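Workshop

Search articles, projects, people

Two Arms, One Grinder

In a shared workshop at Dernside, a pair of builders is teaching a two-handed robot to handle glass

The Dernside workshop rents benches by the month. Most of them hold lathes, sewing machines or bicycle frames. The bench by the back wall belongs to Holger Rustad and Eilif Nordin, and for over a year it has carried two metal arms, two five-fingered hands and the coffee equipment they are meant to operate.

Rustad handles the mechanical side. Nordin writes the control software, which the two call Flatimia. The build began at Rustad's home in Nembridge and moved when the power supply and the arms no longer fit in the same room.

Coffee was chosen for its range of contact problems. Grounds shift when a cup is tilted. Glass does not forgive a position error, and polished steel returns poor depth readings. The current task has both hands meet at the cup, one taking the load at the wall and the other steadying near the rim.

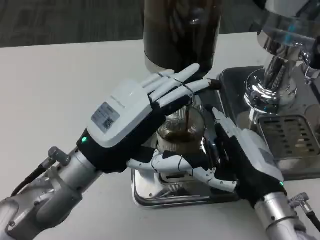
Grip force is the parameter that has taken the most work. The first controller closed each finger to a fixed angle, and the spread in cup diameters was enough to break it. Flatimia now closes until motor current reaches a threshold, holds, and checks for slip at short intervals. Nordin has logged 347 grasps under this scheme. The threshold is set separately for each finger, with the thumb highest.

"The thumb carries the error from everything else," Nordin says. "If the wrist is off by a few millimeters, the thumb finds out."

Rustad has rebuilt the wrist mounts twice. The first set flexed under load. The second set was stiff but put the cable connectors where they struck the forearm at full rotation. The present design turns the connectors outward and gives up 11 degrees of travel on each side, a loss he considers acceptable for bench work.

Calibration takes 20 minutes on a cold start. Each hand touches a series of reference points on the table, and the software solves for the offset between the arms. Reflections remain the main source of bad readings, and the trays are the worst offenders. A clear cup on a steel drip tray is a hard target, and ribbed glass adds its own vertical highlights. Flatimia therefore relies on contact for the last part of the approach. The right hand comes in from the side, curls its fingers over the rim and brings the thumb around the lower front, which leaves the left hand free to stay open beside the tray.

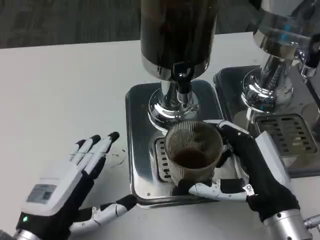 Cleaning is still a manual job. Coffee dries in the finger joints and raises friction, which the current sensing reads as grip. A few small dark spots on the white table do no harm, but the same material inside a knuckle can shift a threshold within one session. Rustad brushes the joints out every Sunday and replaces the fabric on the palms when it stiffens.

The remaining items are a faster calibration routine and a softer fingertip. Rustad has cast nine versions of the tip in different rubber grades and is testing them in pairs. Nordin wants the slip check moved from the main computer to a small board in the forearm, which would shorten the delay. The boards are on order from Blomqvist, with delivery expected in July.

Last updated: May

Contact the editors | Copyright, all rights reserved | Back to top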